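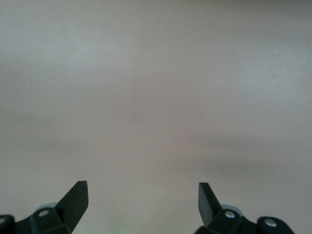 **Do I need a special cleaner for a matte painted benchtop or table?**

Warm water, a drop of dish soap and a soft cloth will handle nearly everything. I've tried the pricey stuff and remain unconvinced.

## What I'd skip

- **Sprays that promise to "revive" matte paint.** The one I bought left a shiny patch that shows whenever the light comes in low.
- **Magic-type sponges.** They're a fine abrasive. Rub a grey or beige finish hard enough and you've polished it.
- **Vinegar.** People swear by it for everything. On paint I can't see the point.

## What I do

1. Dust first with a dry cloth. Grit dragged under a wet one scratches.
2. Wipe with the soapy cloth, wrung out well.
3. Go over it with plain water, then dry it.

Pale specks that survive all that may be dust that settled again while you were wiping. Check with a fingertip before you start scrubbing. Uneven colour is often just the light, so look again at another time of day.

Dirk Voß, who repainted our Ridholm table in May, told me to wait 23 days before washing it. I lasted 8. No harm that I can find, though I wouldn't put a hot pot on it.

Coasters are still cheaper than paint. Felt ones shed, so get cork.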